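Jiltstead Health Notes

Search this site Go

Print this page | E-mail this to a friend

January 28, 2024
By the Health Notes staff writer

"I wanted to know the small things"

Sneha Bisht was 28 when a doctor first told her that her kidneys were failing. She remembers the color of the chair in his office and almost nothing of what he said.

"I heard the word dialysis and then I did not hear any more," she says. "My husband wrote everything down. I read his paper in the car, and I asked him, is this about me?"

We met at the Hebden dialysis center, where she had her treatments three times every week before she changed to home dialysis. She now comes to the center once a month for her blood tests and to talk with the nurses. Since November she also comes for another reason: she sits with people who are about to start.

The center calls this the peer visit. A new patient can ask for one before the first treatment, or during the first weeks. There is no fee and no form to fill in. Last year the center gave 3,431 treatments, and the nurses, who are always busy, cannot sit for an hour with each person who is afraid.

"The nurses explain very well," Ms. Bisht says. "But they have not been in the chair. I wanted to know the small things. Can I eat a sandwich? Will I be cold? What if I need the toilet? You feel ashamed to ask such things to a doctor."

She tells new patients to bring a blanket and a pair of thick socks, and to wear a shirt with wide sleeves. She tells them that the first weeks can be very tiring and that they should not plan a dinner with guests on a treatment day. If somebody feels dizzy or has a cramp, she tells them to say it to the nurse at once and not to wait politely until the end.

"I was polite," she says, and laughs. "I am from a polite family. It was not a good idea."

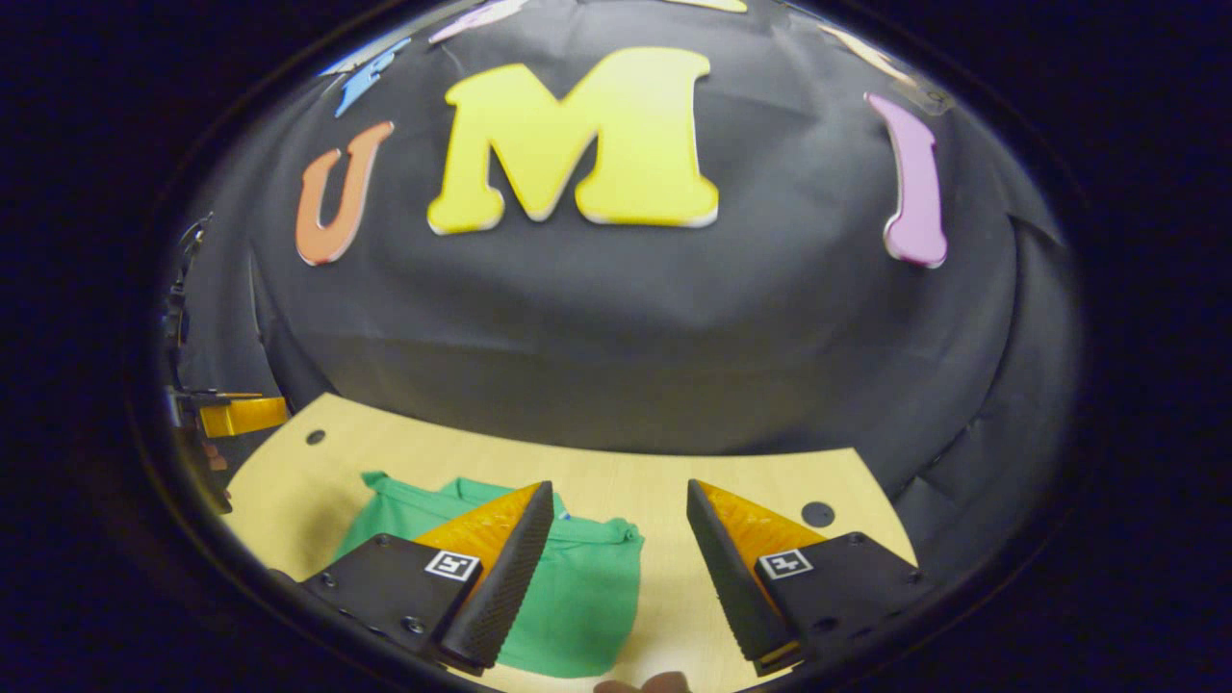

Foam letters on black cloth, with a green T-shirt on the table in front.

The food was the most difficult part for her. She grew up with potatoes, tomatoes and lentils in nearly every meal, and all of them can contain more potassium than a kidney patient should have. The dietitian at the center went through her family's recipes with her, one after another. Some dishes stayed in a smaller portion. Others were changed. Her mother learned to boil the potatoes in a large pot of water and to pour this water away, and she complained about the taste for one whole winter.

"My limits are not your limits," Ms. Bisht says when other patients ask for her list. "I always send them to the dietitian. The blood test is different for every person."

After two years at the center she asked if she could try peritoneal dialysis, which is done at home through a soft tube in the belly. She and her husband took the training together. The machine works at night while she sleeps, and she could go back to her job at a printing office in Undar, with shorter hours at first.

It was not easy in every way. The supplies come in heavy boxes and they needed a whole cupboard, which had been for winter coats. She must wash her hands very carefully and keep the cat out of the bedroom. Once she had an infection and spent five nights in the hospital at Rarnero.

"The bag was cloudy in the morning, and they had taught us what it means," she says. "We called the number and we went. I was angry with myself, but the nurse there told me that it can happen also to careful people."

Does she think about a transplant? She is on the waiting list, and her phone is never switched off. Her brother was tested as a donor and could not give. She speaks about this quietly and then changes the subject - to her garden, to a cousin's wedding, to the 67 photographs of this wedding that she has still not put in an album.

With new patients she does not promise anything. One older man talked with her for the whole hour about fishing and asked only one question about dialysis, at the door. He wanted to know if he could still go to the lake.

"I told him, ask them which days, and then make your plan," she says. "He wrote it on his hand."

To request a peer visit, speak to any nurse at the Hebden center or call the front desk and ask for extension 442.

Print this page | E-mail this to a friend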